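Working practice: what a simulated run has to record

Revision 2 of the Dullar working practice for simulated manipulation trials takes effect on Friday, August 18, 2023. It replaces the draft circulated by Lionel Dobson and applies to every two-arm trial whose results are quoted outside the group that ran it. Comments received on the draft are held by Marjorie Penrose and will be answered individually.

The main change concerns the start state. Under the draft, a trial could begin from any pose the operator considered safe. Revision 2 requires a named start pose, stored with the trial, in which both grippers are open and clear of all furniture. The pose file must give joint values for each arm separately. A mirrored pose may not be recorded as a single arm plus a note, a habit that caused most of the mismatches found when Ovstead tried to repeat the Pilkington trials.

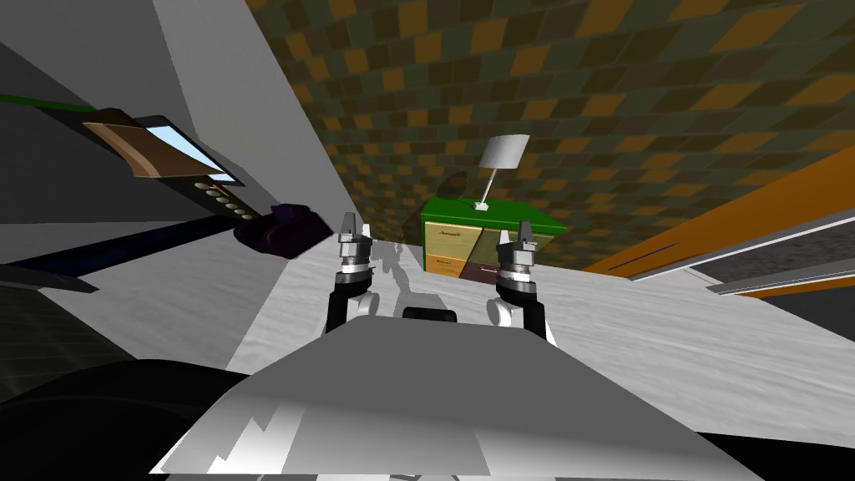

Randomized surfaces are dealt with in section 4. Colors and textures of walls, floors, ceilings and furniture may be varied freely between episodes, but the seed has to be logged before the episode starts. Geometry is treated differently. If a drawer front, a handle or the height of a tabletop is changed, the result counts as a new layout and needs its own identifier. Of the 800 episodes in the Pilkington set, 113 had no recoverable seed. Those episodes stay in the archive but can no longer be cited in a comparison.

Loose objects need a declared mass and friction value, even where the task does not call for touching them. A lamp on a nightstand is a loose object unless the layout file fixes it in place. Contact between any part of the robot and an undeclared object ends the episode, and the episode is scored as a failure. Craig Semple asked for an exception for light contact below a set force. The request was declined for this revision — the force readings from the two simulators in use do not agree closely enough to set a limit.

Success rates must be reported with the number of episodes and the number of layouts. A figure of 78 percent on one layout and the same figure on twelve are different results, and reports that leave out the layout count will be returned. Video clips may go with a report but do not replace the log.

Trials already in progress may finish under the draft, provided the report says so on its first page. Layout identifiers are issued by Joanne Treloar at Nultness. Requests should include the layout file and the simulator version.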